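The Register of Small Holdings

The Office of Recovered Articles at Favanau occupied the upper floor of the old Thaler building, and it was governed by a set of rules that had not been revised within the memory of its staff. Every article brought up from the valley was to be laid on the white table. Every article was to be entered before noon. No article was to be given a purpose until the Registrar had agreed to it.

Edeltraud Mayrhofer had been Registrar for nine years. On a Wednesday in March she received item 1316, which had come by the morning cart in a box marked Jolus. The accompanying letter, signed by a Mr. Fulgencio Collado, stated that the contents had belonged to his aunt and that he wished them to be recorded correctly.

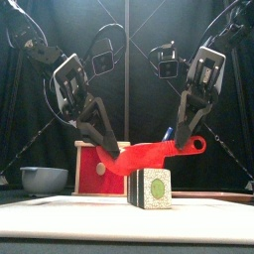

Her deputy, Callum Aitken, opened the register to a clean page and waited. He proposed the word "wrench." The Registrar observed that a wrench did not, as a rule, have so broad and curved a head. He proposed "scoop." She asked him what it would scoop. He considered the ribbed grip and the round hole at the end of the handle, and wrote in pencil: Implement, red, plastic, to be hung up.

"By whom?" said the Registrar.

"By the aunt, I suppose."

"Then the aunt must be entered as well."

This was in keeping with the rules. An article could not be held without a holder, and the holder could not be entered without a statement. A message was accordingly sent to Mr. Collado, who replied by the afternoon cart. His aunt, he wrote, had come from Isska as a girl. She had kept the red implement on a nail beside her door, and the blocks on the table, where each evening she set them out and in the morning put them away. He had asked her once what they were for. She had told him that they were the houses on her street.

Mr. Aitken read the letter aloud, and then read it again to himself. He set the green blocks on end, in two pairs, with a gap between them.

"There would have been a lane there," he said.

The Registrar did not correct him, although the rules made no provision for lanes.

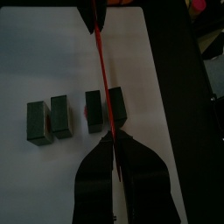
Supplementary Entry

The following is taken from page 956 of the register, in the hand of the Deputy Registrar.

Blocks, dark green. Held to represent dwellings at Isska. The family Agudelo is believed to have lived at the near end, according to Miss Lucero Agudelo, who was consulted at the counter and who remained for almost an hour. Miss Agudelo recalls that the houses stood very close together, and that a person could pass a cup of sugar from one window to the next. She was permitted to move the blocks 3 times, and was satisfied with the last arrangement.

Rod, red, narrow. Purpose not agreed. Miss Agudelo holds that it is the road. The Registrar holds that it is a rod.
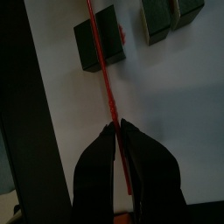
Item 1316, the rod and part of the street.

The entry was signed at five o'clock. Under the rules the blocks should then have been returned to their box, and Mr. Aitken had already brought the lid. The Registrar put on her coat, looked at the table for some time, and instructed him to leave everything as it stood until the morning.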